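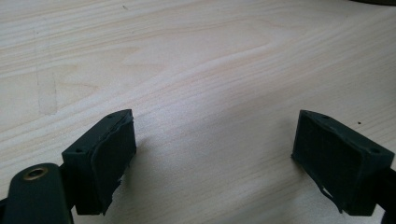 Equipment Technician, Hand-Held Gripper Stations
Pasasley Institute, McKinnon Building, Niltstead
Posting number: 274
Hours: 30 per week, daytime
Term: 17 months, with the possibility of renewal
Applications close: Thursday, September 30, 2021

Position Summary

The Pasasley Institute invites applications for the position of Equipment Technician in its manipulation laboratory. The technician will have daily charge of Station 6, a tabletop recording station at which an operator handles ordinary household objects with a pair of hand-held grippers. The position covers inspection, cleaning, adjustment and repair of the grippers, routing and replacement of cables, layout of the table, and the written service record for the station.

The technician reports to the laboratory manager and works alongside the operators. The technician does not supervise operators, but may take the station out of service at any time and is expected to do so when the equipment requires it.

The Station

Station 6 consists of a light wooden table on a metal frame, two grippers with their cables, and the stands and computer equipment placed nearby. Each gripper has two facing fingers, and each finger carries a replaceable dark rubbery pad on its inner face. The finger blocks are held with small screws. The pads are the part of the station that wears fastest, and their care takes up a large share of the technician's week.

The recorded tasks involve picking up, moving and sorting items such as bins, canisters and trays. Object sets are issued by the laboratory and change from month to month. All recordings made at the station are stored and checked in Kutard, the Institute's in-house logging system. Prior experience with Kutard is not expected. Instruction will be given in the first two weeks.

Principal Duties

Opening inspection. Before the first recording of the day, the technician examines all four fingers in good light. Pad edges are checked on every side, including the lower edge, where lifting is easily missed when the gripper is held upright. A pad that is torn, frayed or raised from its block is entered in the service record. The technician decides whether it may remain in use until the midday break or must be changed at once.

Pad replacement. The old pad is removed in full and the inner face of the block is cleaned of adhesive with the approved solvent and a lint-free cloth. The new pad is pressed on from the center outward and left under a clamp for 30 minutes. Pads are changed in pairs, even when only one finger shows wear.

Fasteners and pivots. Finger screws are checked with the torque driver kept in the station drawer. Grommets in the gripper arms are inspected for looseness and wiped clean. Thread-locking compound may be used on the finger screws only.

Opening and closing. With the gripper held level, the fingers are opened to their full width and closed slowly three times. They must meet squarely along the length of the pads. If one finger leads the other, the gripper is opened for adjustment following the bench procedure, and the opening width is then calibrated again in Kutard before any further recording.
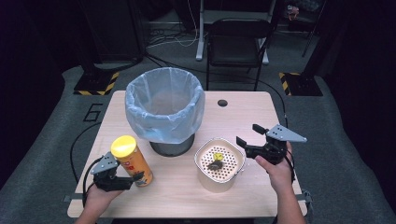
Cables. Each gripper cable is followed by hand from the connector to the far end at the start of the week, and the connector itself is checked daily. A cable must leave the gripper with enough slack for the operator to reach both back corners of the table without pulling. Cables that cross the floor are kept clear of the operator's feet and of the chair. A cable with a kink, a cut or a loose connector is replaced as a whole and is not repaired with tape.

Mounting plates. The plate on top of each gripper is checked for movement by light hand pressure. Any play, however slight, is grounds for removing the gripper from use. After a plate has been loosened or replaced, the full calibration sequence is run and the result is attached to the service record.

Stands and floor markings. The positions of the stands at the station are marked in tape on the floor. The technician confirms at opening and closing that no stand has moved off its marking and renews worn tape. Station numbers on the carpet are to remain legible.

Table and objects. The tabletop is wiped with a damp cloth at the close of each day. Scuffs and residue are noted and, where they do not come off with the cloth, are left alone until the monthly cleaning. Objects are returned to the shelf set listed for the coming session. Bin liners are replaced when split.

Service record. Every inspection, adjustment and part change is entered on the day it is carried out, with the number of the gripper and the side of the finger. Unfinished work is entered as unfinished. The record for Station 6 now holds more than 2000 entries and is consulted by the other stations when a fault recurs. 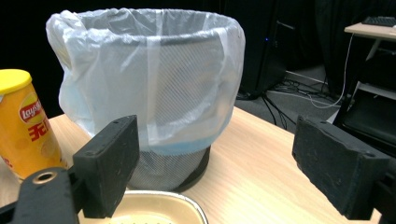

A former technician at the station, asked by the Institute for comments on this posting, wrote that applicants should be told plainly how much of the work is done on foot and at table height. The same technician advised that anyone taking up the position spend the first days using the grippers on the full object set before opening one on the bench, and recommended practicing with the wider objects in particular, "where a finger that is slightly out of line shows itself in your wrist before you can see it." The Institute has adopted the suggestion, and the first week of the appointment now includes two half-days as an operator.

Required Qualifications

A two-year technical diploma in mechatronics, electronics, instrument repair or a related field, or equivalent work experience.
Demonstrated skill with small hand tools and small fasteners.
Ability to read an assembly drawing and to follow a written procedure in order.
Ability to test a cable and connector with a multimeter.
Clear written English.
Ability to stand for up to two hours at a time and to lift 30 pounds, with or without reasonable accommodation.

Preferred Qualifications

Experience maintaining grippers, end effectors or other tooling that is handled every day by several people.
Experience with camera mounting and calibration.
Some knowledge of adhesives and rubber materials.
Basic use of the command line. Most calibration steps in Kutard are started from it.

Working Conditions

The laboratory is carpeted, and parts of the room are kept dim while recording is under way. A separate bench with task lighting is provided for repairs. Solvents are used in small quantities at the bench only. Work on weekends is not required, apart from one scheduled equipment check each February, for which time off is granted in the following week.

Pay and Benefits

The position is paid at the Institute's Technical Grade 4. Health coverage begins on the first day of employment. The Institute pays the cost of a transit pass for employees who live outside Niltstead.

How to Apply

Applicants should submit a resume, a cover letter of no more than one page, and one sample of technical writing, such as a repair note, checklist or service log. Confidential details should be removed from the sample. Materials may be delivered to the personnel office on the first floor of the McKinnon Building or sent through the Institute's application page. The posting number must appear on every item.

Applicants selected for interview will be asked to complete a practical exercise of one hour at the repair bench, consisting of a pad change, a fastener check and a short written entry. Tools are supplied. Applicants who need an accommodation for the interview or the exercise should notify the personnel office when they accept the invitation.

The Pasasley Institute is an equal opportunity employer.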